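Appeals court upholds Ziltbridge's claim on Farkent shares

An appeals court has confirmed that Ziltbridge, the holding company that took over the loan book of the failed lender Nukivon, may enforce its pledge over a 66 percent stake in the textile services group Farkent. The ruling, issued on Wednesday, overturns one part of the lower court's decision and leaves the rest in place.

The dispute concerns a credit line of 114 million euro that Nukivon extended to Levchenko Holding, at that time the majority owner of Farkent. The money was drawn in several tranches and was secured by a first-ranking pledge over the shares. Levchenko Holding stopped paying interest before Nukivon lost its license, and it made no further payments to the administrators who ran the lender afterward.

Ziltbridge bought the claim in a package sale and gave notice of default the following March. Levchenko Holding contested the notice on two grounds. It argued that the transfer of the claim was invalid without the borrower's written consent, and that the limitation period for the earliest tranches had already expired.

The lower court accepted the second argument in part. It found that tranches with a combined principal of 72 million euro fell due individually, and that the limitation period for each had to be counted from its own maturity date. On that basis it allowed enforcement only for the remaining 42 million euro.

The appeals court took a different view. It held that the tranches were drawings under a single facility with one final maturity date, and that an amendment signed by both sides had moved that date for the whole amount. The limitation period therefore began to run on the amended date and was interrupted when the administrators filed their claim. The judges also noted that the borrower had listed the full principal as a current liability in its own annual accounts, and treated this as an acknowledgment of the debt.

On the question of consent, both courts agreed. The facility agreement required the borrower's approval only for a transfer to a direct competitor of Farkent, and Ziltbridge does not operate in that sector.

The ruling does not settle the value of the stake. Ziltbridge's filing relies on a valuation prepared for the package sale, while Levchenko Holding has submitted a later report that puts a much higher figure on the company's laundry plants and long-term hotel contracts. The gap matters: if the shares are worth more than the outstanding debt, the surplus must be returned to the pledgor.

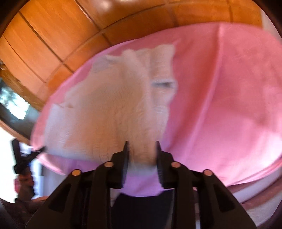

The appeals court has ordered an independent appraisal and sent this point back to the lower court. Until the appraisal is filed, Ziltbridge may exercise the voting rights attached to the shares but may not sell them or pledge them again. It is also barred from approving a dividend or disposing of real estate owned by Farkent.

Farkent, which employs 532 people, is not a party to the case. In a short notice to its bondholders the company said that its operations and supply contracts were unaffected, and that the change in voting control did not trigger early repayment under the bond terms. Minority shareholders hold the remaining 34 percent.

Levchenko Holding said it would seek leave to appeal to the supreme court — a step that does not suspend enforcement unless the court grants a separate stay. Ziltbridge declined to comment on whether it plans to call a shareholders' meeting.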